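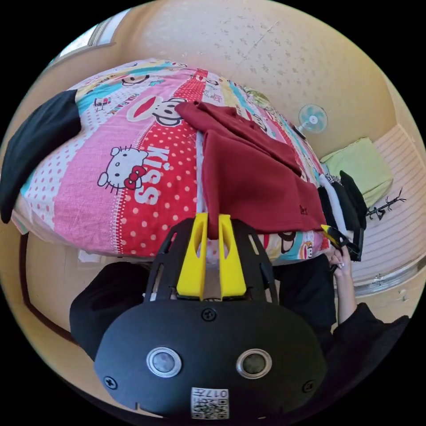
Bed with a cartoon-patterned duvet.

Section 4: Setting Up a Novel Project in Plonwood

Read this section before you import an existing draft. If you are starting a new book with no text yet, you can skip steps 5 to 7.

4.1 Creating the project

1. Open Plonwood and choose New Project from the start page.
2. Select Long Fiction. The Short Fiction layout has no chapter level and can't be converted later.
3. Type a working title. You can change it at any time under Project Settings. The folder on your disk keeps the first name you gave it.
4. Set a daily word target, or leave the box blank. The default is 600 words. Days off can be marked in the calendar tab and do not count against the target.

Note: The target counts words added, less words deleted. If you cut a long scene, the day's figure may go below zero. Turn on Count Additions Only if you are revising and find this discouraging.

4.2 Importing a draft

5. Choose File, then Import Draft. Plonwood reads plain text, rich text and most word processor files.
6. Pick how chapters are to be split. By Heading works if your chapter titles use a heading style. By Marker splits wherever it finds a line holding only the characters you type in the box, such as three asterisks.
7. Check the preview list on the left. Each row is one chapter, with its word count. Click Merge Up to join a row to the one before it. When the list is right, click Finish.

Caution: Import does not bring in comments or tracked changes. Accept or reject all changes in the original file first, and keep a copy of that file somewhere outside the project folder.

If a single chapter comes in with the whole book inside it, the heading styles were not found. Undo the import and try again with By Marker.

4.3 Outline cards

Each scene has a card. A card holds a summary, a point-of-view name, a place and a status. None of these fields is required.

8. Open the Outline view and click a scene to see its card.
9. Fill in the summary. Anything past the second line is hidden in the board layout but still saved.
10. Drag cards to change the order of scenes. The manuscript text moves with the card.

Caution: Deleting a card deletes the scene. To clear a card and keep the text, use Reset Card. Deleted scenes stay in the Trash until you empty it.

The sample project, "Costow", shows a full outline with two subplots. Its scenes run to 1322 words at the longest. Open it from the Help menu. Changes you make to the sample are lost when you close it.

4.4 Characters and name checking

11. Open the Characters tab and click Add.
12. Enter the name as it should appear in the text. Put nicknames and short forms in the Also Known As box, separated by commas.
13. Run Check Names from the Tools menu. Plonwood lists words that are close to a character's name but don't match it.

Note: Accented letters are treated as different from plain ones. A character entered as Tan will not be confused with "tan" in lower case unless Ignore Case is on. It is off by default, and we suggest leaving it off for short names.

4.5 Backups

14. Go to Project Settings, then Backups, and choose a folder. A second drive is best.
15. Set Keep Copies. With the default of 2, the oldest copy is removed each time a new one is made.
16. Click Back Up Now and confirm that a file with today's date shows up in the folder.

Backups are made on closing the project, not while you type. If you leave Plonwood open for days at a time, use Back Up Now by hand.

Known problem: error 1371 on the first backup means the folder is read-only. Choose another folder or change its permissions, then repeat step 16.

Section text by Mārtiņš Eglītis for Fedley. Last revised 02/04/2025.

Next: Section 5, Writing and Revising Scenes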